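The Bits Left on the Table

What the wrappers, sleeves and bags from a week's shopping can still be used for, and what ought to go straight in the bin

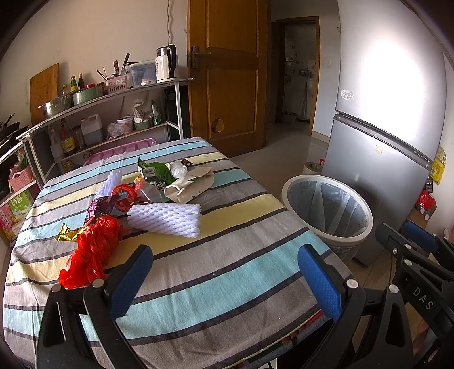

Start with the table

Most kitchens have a surface where packaging comes to rest. In ours it is the table, because that is where the shopping gets unpacked and where people sit down with a snack. The foam sleeve comes off the fruit, the carrier gets pushed to one side, and a sweet wrapper is left next to it. By the weekend there is a heap on the striped cloth and supper has to be eaten at one end.

I used to clear it in one go with my forearm and a bin liner. Since April I have sorted it by hand on Sunday evenings. It takes as long as the kettle and one cup of tea. A fair amount of it has turned out to be worth keeping, though less than the household hints columns would have you believe.

Plastic bags

A red carrier twisted into a rope takes up more room than it should and is a nuisance to open when you want it. Flatten it on the table, press the air out from the closed end, fold it lengthways into a strip and then roll it up. Check for holes while it is flat. Bags with holes go back to the supermarket if yours has a collection point for soft plastic.

Clear bags are more useful, as you can see what is in them. We keep a few for dry goods and spare fittings. A slip of paper inside with the date on it saves opening them later.

I bought a Bisholm bag tidy, a tube that fixes inside a cupboard door. It holds plenty but the bottom opening is too narrow, and bags come out in strings. A shoebox does the job better and cost nothing.

Foam net sleeves

These are the white stretchy tubes that come round pears, mangoes and the better sort of apple. Few councils will take them, and they don't rot, so it makes sense to get some use out of them first.

They go well over the necks of glass bottles packed in a box, and round light bulbs and Christmas baubles. Cut along one side and opened out, a long sleeve will sit between two non-stick pans and stop them scratching. I also put one under a pot plant saucer on a painted sill, where it has stayed put all winter. Don't use them near the hob. They melt.

Keep 9 at most. I once kept a drawerful and used 2.

Wrappers and foil

Printed snack wrappers have no second life that I have found. They are greasy inside, the crumbs draw ants, and folding them into purses is a hobby, with a glue gun to buy. Shake them out and check locally whether they can go in with soft plastics. Try the scrunch test on anything shiny. If it stays in a ball it is probably foil, and if it springs open it is plastic film. Small pieces of clean foil are best saved up and squeezed together until the ball is a decent size, as tiny scraps get lost in sorting.

Lids

A lid with no container is rubbish, and a lid with its container is storage. Put them back together straight away. Any round lid still single after a fortnight can go under a dripping bottle of oil or sauce on the shelf, where it will catch the ring.

Cloth pouches

Cloth is the one thing I never throw out. A small beige pouch with a flap will hold tea bags, a phone charger or a sewing kit, and it goes through the wash at 30 degrees inside a pillowcase. Pull it into shape while damp. Printed marks fade after a few washes.

Where it all goes

I priced up proper storage before settling on what we have. The Veradix stacking drawers are solid but too deep for flat things. The Lambrechts wire baskets let small pieces fall through. In the end one shoebox holds bags, a biscuit tin holds foam and pouches, and both live in the bottom of the broom cupboard. When the lid won't close, something has to go before anything else comes in.

The cloth gets shaken out of the back door last and put back on the table, stripes running the other way round so the fading evens out.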